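Pliltness (band)

February, by Hatice Çınar

Pliltness is a folk-rock quartet from the river town of Hosell, known for long songs and short tours. It was formed by singer Remzi Oral, who had been asked to leave two previous bands, one of which he had founded.

The group's debut, Madia, was recorded in four nights at a former feed store. It sold 1,226 copies, a figure Oral has quoted in nearly every interview, usually before the interviewer has sat down. Reviewers praised the fiddle playing and were polite about the lyrics.

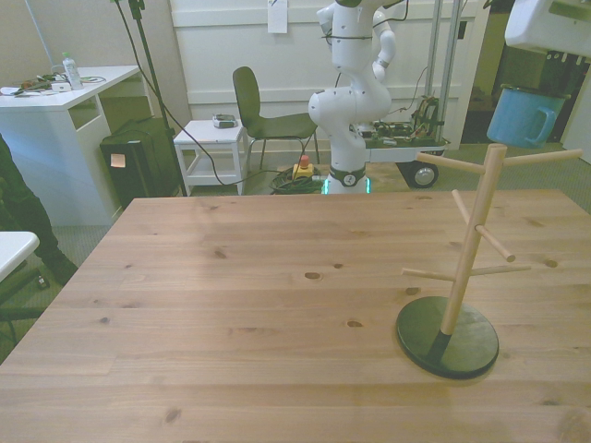
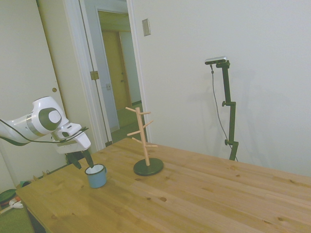 Blue enamel mug and wooden mug tree, two views.

A second album, Afolabi, took three years and used three drummers. Its title track runs longer than the whole first side of Madia and has a chorus, though listeners differ on where. The band plays it at every show, generally last, so that people with buses to catch may do so.

Pliltness has never officially broken up. Oral describes the present arrangement as "resting."

Related articles
Madia (album)
Afolabi (album)
Music of Hosell
Remzi Oral discography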